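# Kameravergleich Nerside / Ondden am Skustska-Steuergerät: Belichtung bei Baumschatten

**Samer Abu Hammour** (Eröffnungsbeitrag)

Die Arbeitsgruppe Außenplattformen bittet um fachliche Stellungnahmen zur Auswahl der Frontkamera. Zur Entscheidung stehen die Modelle von Nerside und Ondden, beide am Steuergerät von Skustska betrieben.

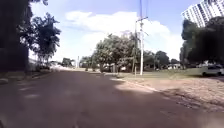

**Lev Stasiv**

Vor einer Stellungnahme bitte ich um Mitteilung, ob beide Kameras mit derselben Belichtungsautomatik betrieben wurden. Das Skustska-Gerät überschreibt nach meiner Kenntnis die kameraeigene Regelung, sobald im Profil der Eintrag „extern“ gesetzt ist. Falls dies nur bei einer der beiden Kameras der Fall war, wurde kein Kameravergleich durchgeführt, sondern ein Vergleich zweier Regelungen.

**Samer Abu Hammour**

Der Einwand ist berechtigt. Die Nerside lief mit eigener Automatik, die Ondden über das Steuergerät. Grund war die Werksvorgabe des Profils, die bei der Inbetriebnahme nicht geändert wurde. Ich reiche den Versuchsaufbau hiermit nach:

- Plattform mit Deichselantrieb, Kamera starr am Mast, keine Dämpfung
- Steuergerät Skustska, Firmware auf dem Stand vom August
- je Kamera 12 Fahrten, alle auf Straßen mit Baumbestand, zwischen 9:30 und 11:00 Uhr
- Fahrbahnerkennung in der unveränderten Fassung der Arbeitsgruppe

Ausgewertet wurden die Fälle, in denen die Erkennung des rechten Fahrbahnrandes für mehr als eine halbe Sekunde aussetzte. Über alle Fahrten mit beiden Kameras waren es 161 Aussetzer. Die Verteilung auf die Kameras gebe ich nach dem Hinweis von Herrn Stasiv vorerst nicht bekannt, damit keine falschen Schlüsse gezogen werden.

**pruefstelle_west**

Ich halte die Zurückhaltung für übertrieben. Wer die Kameras beschafft, betreibt sie in der Regel so, wie sie geliefert werden. Die Frage, welche Kombination im Auslieferungszustand besser abschneidet, ist für unser Haus durchaus von Belang. Ich bitte daher um Offenlegung.

**Lev Stasiv**

Dem widerspreche ich. Das Profil „extern“ gehört zum Steuergerät und hat mit dem Auslieferungszustand der Kamera nichts zu tun. Eine andere Dienststelle mit einem Steuergerät von Hrytsenko erhielte bei identischer Kamera ein anderes Ergebnis. Eine Zahl, die den Namen der Kamera trägt, muss sich auch auf die Kamera beziehen.

Zur Sache selbst: Auf Straßen dieser Art liegt die Schwierigkeit nach meiner Erfahrung weniger in der Gesamthelligkeit als in der Verteilung. Im eingestellten Bild liegt der größte Teil der Fahrbahn links und in der Mitte im Schatten, während der besonnte Bereich am rechten Bordstein bereits ausgewaschen wirkt. Eine mittenbetonte Messung richtet sich dann nach dem Schatten, und gerade am rechten Rand geht die Zeichnung verloren. Ich empfehle, das Messfeld in beiden Fällen auf das untere rechte Drittel zu legen.

**m.feldversuch**

Ich möchte vor dem Messfeld rechts unten warnen. Wir haben dies mit der Ondden an einer anderen Plattform erprobt. Bei der Einfahrt in tiefen Schatten zieht die Regelung die Belichtungszeit so weit hoch, dass die Fahrbahn im Nahbereich verwischt. Für die Randerkennung war das ungünstiger als eine leichte Überstrahlung.

Abhilfe brachte erst eine feste Obergrenze der Belichtungszeit; die verbleibende Unterbelichtung haben wir über die Verstärkung ausgeglichen und das zusätzliche Rauschen in Kauf genommen.

**Samer Abu Hammour**

Welche Obergrenze wurde gewählt?

**m.feldversuch**

3 ms. Bei höherer Fahrgeschwindigkeit 2 ms. Die Werte gelten für unser Objektiv und lassen sich nicht ohne Weiteres übernehmen.

**regelkreis_b**

Ich bitte um Nachsicht für eine grundsätzliche Frage: Weshalb wird die Entscheidung allein anhand der Frontkamera getroffen? Bei fehlender Markierung ist der Bordstein die einzige verlässliche Kante, und diese ließe sich mit einem seitlich montierten Abstandssensor unabhängig vom Licht erfassen. Der Streit um die Belichtung entfiele damit weitgehend.

**pruefstelle_west**

Der Vorschlag wurde in unserem Haus geprüft und verworfen. Der Bordstein ist auf vielen Strecken niedrig, und wo dahinter ein unbefestigter Seitenstreifen auf nahezu gleicher Höhe anschließt, liefert der Abstandssensor keinen brauchbaren Sprung. Die Kamera unterscheidet Belag und Schotter an der Oberfläche. Ich würde sie keinesfalls ersetzen.

**regelkreis_b**

Von Ersetzen war nicht die Rede. Ich hatte eine Ergänzung gemeint und bitte, den Beitrag so zu lesen.

**Samer Abu Hammour**

Die Ergänzung durch einen Abstandssensor ist für eine spätere Ausbaustufe vorgemerkt. Im laufenden Verfahren steht sie nicht zur Wahl, da die Halterung am Mast bereits vergeben ist. Ich bitte, beim Vergleich der beiden Kameras zu bleiben.

Zwischenstand: Die Fahrten werden mit einheitlichen Einstellungen wiederholt. Vorgesehen ist

| Einstellung | Nerside | Ondden |
|---|---|---|
| Belichtungsregelung | extern (Skustska) | extern (Skustska) |
| Messfeld | gesamte untere Bildhälfte | gesamte untere Bildhälfte |
| Obergrenze Belichtungszeit | 3 ms | 3 ms |
| Verstärkung | frei | frei |
| Weißabgleich | fest | fest |

**Lev Stasiv**

Mit der Tabelle bin ich im Wesentlichen einverstanden. Zwei Anmerkungen.

Erstens sollte die Verstärkung nach oben begrenzt werden. Die Nerside erlaubt am Skustska-Gerät einen deutlich größeren Stellbereich als die Ondden, sodass „frei“ bei beiden Kameras etwas Verschiedenes bedeutet. Zweitens halte ich das Messfeld für vertretbar, bitte jedoch, die Rohdaten aufzubewahren, damit eine engere Auswertung nachträglich möglich bleibt.

**pruefstelle_west**

Ich gebe zu Protokoll, dass eine externe Regelung für beide Geräte die Nerside benachteiligt. Deren eigene Automatik reagiert nach unserem Eindruck schneller auf den Wechsel zwischen Sonne und Schatten als jene des Steuergeräts. Wer sie abschaltet, nimmt dem Gerät eine Eigenschaft, für die es angeschafft werden soll. Wenn schon einheitlich, dann beide Kameras zusätzlich mit eigener Automatik.

**m.feldversuch**

Dem schließe ich mich an. Der Mehraufwand ist vertretbar, sofern die Uhrzeit eingehalten wird. Ab dem späten Vormittag wandern die Schattenkanten so weit, dass ein Vergleich zwischen den Reihen nach unserer Erfahrung nicht mehr belastbar ist. Wir haben deshalb die Reihenfolge der Kameras von Fahrt zu Fahrt gewechselt, um den Einfluss der Sonne nicht einseitig einem Gerät zuzurechnen.

**Lev Stasiv**

Einverstanden — unter der Voraussetzung, dass die beiden Reihen getrennt ausgewiesen und nicht zu einem Gesamtwert verrechnet werden. Meine Bedenken gegen die Offenlegung der bisherigen Verteilung bleiben bestehen.

**Samer Abu Hammour**

Die Anregungen werden übernommen. Es werden zwei Reihen gefahren, eine mit externer und eine mit kameraeigener Regelung, jeweils 12 Fahrten je Kamera mit wechselnder Reihenfolge. Die Verstärkung wird auf den Höchstwert der Ondden begrenzt. Die Rohdaten verbleiben auf dem Server der Arbeitsgruppe.

Die bisherigen Ergebnisse werden auf Antrag an die beteiligten Stellen herausgegeben, jedoch mit dem Vermerk „uneinheitliche Belichtungsregelung“. Damit sollte beiden Auffassungen Rechnung getragen sein.

**pruefstelle_west**

Der Antrag gilt mit diesem Beitrag als gestellt.

**hrt_integration**

Ergänzend eine Rückfrage aus der Integration: Ist vorgesehen, das Steuergerät von Hrytsenko in eine der Reihen aufzunehmen? Bei uns sind beide Geräte im Einsatz. Das Hrytsenko-Gerät gibt den tatsächlich eingestellten Belichtungswert je Einzelbild aus, was die Zuordnung der Aussetzer erheblich erleichtert. Am Skustska-Gerät haben wir einen solchen Ausgang bislang nicht gefunden.

**Lev Stasiv**

Der Ausgang ist vorhanden, muss jedoch im Diagnosemenü freigeschaltet werden. Er führt den Wert mit einem Bild Verzögerung, was bei der Auswertung zu berücksichtigen ist.

**Samer Abu Hammour**

Eine Reihe mit Hrytsenko ist derzeit nicht vorgesehen. Ich nehme den Punkt auf die Liste. Für die Freischaltung des Diagnoseausgangs bitte ich Herrn Stasiv um die Menübezeichnung, möglichst noch vor Beginn der Fahrten.

**Lev Stasiv**

Erweitert → Bildquelle → Metadaten je Bild. Nach der Änderung ist ein Neustart des Steuergeräts erforderlich, andernfalls bleibt das Feld leer.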